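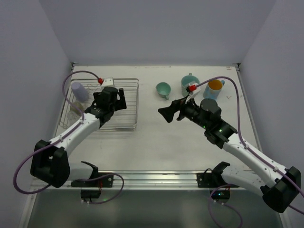 October, notebook for the drinkware corner, Lurnham workshop

Started just after 8 with the kettle on, which seems only right for a week given over to cups. I want to get down what I have been thinking about the dish rack and the mugs before it all goes soft in my head, and also to leave something useful for whoever picks up the unloading work after me. Forgive the rambling -- I write the way I wash up, slowly and with a lot of looking out of the window.

First, the rack. I have gone back and forth on this silver wire one and I have decided I am fond of it. It is the plain sort, thin rods in a rectangle, the kind you would find next to a sink in any rented kitchen. The Mudgway rack we had over the summer was easier to work with (deep molded slots, everything stood up like soldiers) but hardly anybody I know owns one like it. At home I have wire, my mother had wire, and things lean in wire. A cup set down in it finds its own angle, and the lavender cup is the best example we own. It is a straight cylinder with nothing to hook onto a rod, so it tips over and rests however it likes. I used to reach in and prop it upright again. I have stopped doing that, and I'd ask the rest of you to stop too, please! A tilted cup is a perfectly ordinary thing to find in a rack.

The clear glass is the other one that needs a word. Against the thin wires it very nearly vanishes. I had hoped the even light would help, and it does help with the colored pieces, but clear on silver is hard on anybody's eyes. I'm keeping it in the set all the same. Please run a finger along the rack before you lift it to move it anywhere, as I lost a good tumbler in September by tipping out what I took to be an empty rack. My own fault entirely, and I was sweeping until lunch.

Now the mugs. The little mint-green teacup is my favorite and also the most trouble. It is light and small and it goes over on its side at the slightest excuse. The teal one is taller and better behaved. The light blue one with the yellow-orange inside came from the Pesia charity shop, and I love that inside, it's like looking into half an apricot. It is also handy for the notes, because when the opening is toward you there is no mistaking it. I would like one more with a contrasting interior if anyone is passing a secondhand shelf. Budget is whatever is in the tin.

A few things on handles, as they came up again over tea. We still have no agreed way of writing down where a handle points, and my older pages are a mess of "left-ish" and "toward the door," which was fine until we turned the bench. From now on I am writing everything as seen from the front edge of the table, so front, back, left, right, and nothing about doors. I have gone back and corrected what I could. The pages I could not make sense of have a pencil cross in the corner, and you can ignore them with my blessing.

White tabletop: wipe it with the damp cloth and then the dry one. The Holtero spray leaves a film that shows up under the lights, so I have put it back under the sink for the floor. Mug bottoms want a look as well. The unglazed ring on some of our cheaper ones leaves gray marks, and I spent much too long rubbing at one yesterday before I thought to check the mug.

Running tally is at 1,220 placements in the book, and I would like to see 2,000 before we change the rack for anything else. After that I'd like to try small plates along with the cups, maybe saucers first.

To do:
Felt pads for the storage shelf, pack of 40
Second clear glass, thicker base if possible
Copy the new handle notes onto the card by the bench
Find the lid for the biscuit tin

Stopping now for soup. Will pick up with the teacup this afternoon.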